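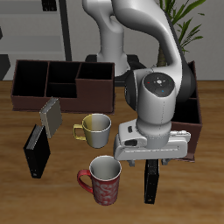 Lesville open day – notes before I forget

Went to the Lesville open day in May with one question: what would a small arm cell cost us, all in, and could we run the planning in simulation first so we don't buy the wrong thing twice. Short answer, maybe. Long answer below, typed on the train, sorry for the mess.

Doors at 9. Coffee bad, parking worse. Badge said Javau, which is the old name, so two people asked me if we'd been bought out. We haven't.

Simulation room

Spent most of the morning in here. White arm, parallel gripper, wood table, books and mugs and a pair of brown organizers, all rendered. They use it for sizing before anybody signs a purchase order. You set up your own table layout, put your own objects on it, and check reach and clearance. Books standing on edge are a good test for us – half our returns shelf is books standing on edge.

Things I asked: can we bring our own object models (yes, they charge for cleanup). Can we swap the arm (yes, from their list only). Do we keep the files after (got a different answer from each person, need it in writting).

Seat in the sim room is 68 a day per user. Five days minimum. For that you get a desk and someone to shout at when it crashes. Fine by me, cheaper than finding out in our own building that the arm can't get over the back row of a divider box.
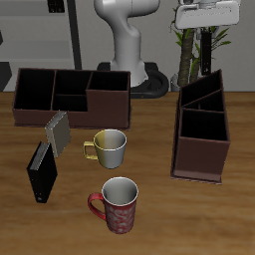
Boris Golob thought I was getting ahead of myself. His view, over the sandwiches, was that sim time is the easy line in the budget and everyone spends it first because it's fun, then there's no money left for guarding and the electrician. He'd put the floor survey before any of it. I said we'd done a floor survey. He asked when. Ok, fair, it was before the mezzanine.

So add a survey. Udalau do them, no price on their stand, "depends on the site". Card is in my bag somewhere.

Gripper choices

Longer talk than planned. Two-finger parallel is the cheap option and would do most of our stuff. Mugs with handles are the awkward bit, depends which way the handle is facing when they come down the line, and ours come any way they like. Spare finger set is 974 and they want you to order it with the arm, not later, or the lead time starts over. I'd order two sets. Milovan will say one.

Ask about: finger pads, are they in the 974 or extra. I wrote down "incl?" and nothing else, so no use to anyone.

Also nobody on our side has worked out table height. The sim default is just whatever they had. If we keep our own benches we need to measure them and send that over before the first session, otherwise day one is gone on setup.

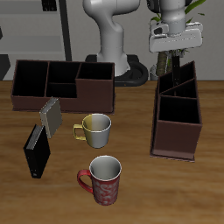
Simulation room, table setup with mugs, books and organizers.

Talk in the main hall

Missed the first one. Second one was Popescu, on leasing versus buying. Slides too small to read from the back. What I got:

Leasing looks ok if the contract lets you change gripper mid term. Most don't. Check the clause.
Service visits are usually billed apart from the lease. Call-out plus hours plus travel.
Training is priced per person and people leave. Budget it every year.
Controller software license renews separately, put the date in the calender now.

Lead time on the arm itself is almost 20 weeks. That kills the idea of having it in for the fall rush, so I think we stop pretending and plan for after new year. Takes the pressure off the survey as well. We could do the sim week in summer when it's quiet, send in our bench height and a box of our real objects, and then only decide on buy or lease once we know what the arm has to reach.
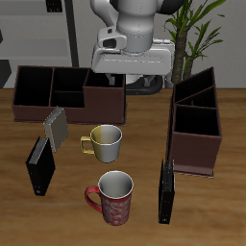

That way round the order goes in on numbers we trust and the electrician gets booked once. I'd also want our packing people at the sim sessions, at least for part of it. They know which items tip over and which ones never stack right. I don't, I just see the breakage report.

Rough order of spending then:

Floor survey, again
Sim seat, five days
Object model cleanup
Arm, bought or leased
Gripper and spare fingers
Guarding, electrics
Training

No total yet. Waiting on Udalau for the survey and on Lesville for the cleanup price, both said they'd email. Left at 4, got the earlier train. Milovan Leka has the brochures, ask him and not me, I need the bag back too.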